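Keeping the Jallinby cell gripping - speaker notes

Okay, hi everyone, I'm Anisa. Skip the bio slide, go straight to the fingers.
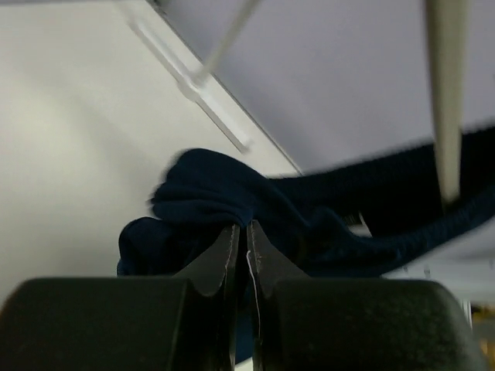
So I look after one cell. One! We run knitwear through it, and I'd say most of my week goes into the last inch of the machine. Knits are awful to grip. They bunch, they roll, they leave fluff in everything, and the fluff is what gets you.

Ask who here works with fabric. Wait for hands.

What we do at Drudside: every 1000 picks the arm parks itself and I go in with a soft brush and a dry cloth. Tips first, then down the inner edges, then the gap at the bottom where lint packs in. It takes 5 minutes if you don't stop to chat. (I stop to chat.)

Then the closing check. Shut the fingers on a strip of paper and pull. If it slides out on one side, the tips aren't meeting square, so loosen that finger, reseat it, try again. Omid taught me this one and I've never found anything better.

Grip force - we started way too high. It's at 55 percent now and the cuffs come out looking a lot happier.

Tell the September story if there's time: I put the left finger back on with the wrong screw and lost a whole morning.

Next slide, spare parts. Sharon has the handout with the part list, grab one from her at the door.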